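Stickers, and other things I've stopped fighting

3/8/19

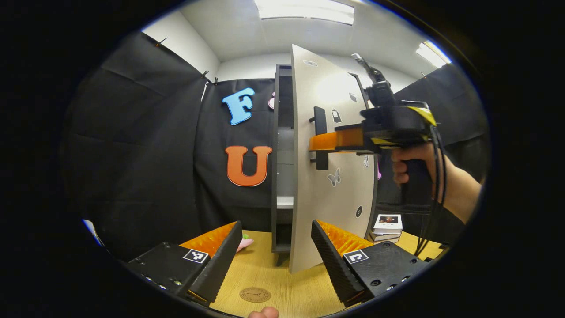 The gray cabinet, door open, butterfly still hanging on.

So I've been meaning to write about the cabinet for ages! It came from a secondhand place called Lustley, it cost me 23 dollars (plus lunch for Maxence, who helped carry it up), and I was going to keep it very plain and grown-up. Light gray door, black bar handle, done.

Then the stickers started. The white butterfly under the handle went up first and I did try to peel it off – one corner, very gently – and then I sort of felt bad and pressed it back down. After that there was no stopping it. Apolline thinks I should go at the whole door with warm water and a plastic scraper, and maybe I will in June.

Inside is another story. I took everything off the shelves last weekend, wiped them down, and put back only what we use. The board games went to Ginette, and she's already asking if I have the missing dice. I don't. If anyone has a good trick for old sticker glue, please leave me a comment!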